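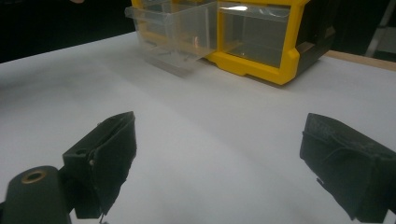 September, a little after 3

Another long afternoon with the Starnlow hand grippers, and I have to say I'm getting fond of them! Rosalind wants my opinion before the trial runs out, so I stuck with the yellow drawer organizer, over and over, 46 goes in all. The black covering on the fingers looks a bit worn and frayed at the edges, poor things, and I must ask Desmond what new ones cost (he thinks up to 13 dollars a pair). My wrist is sore, but I'd still say yes to keeping two sets.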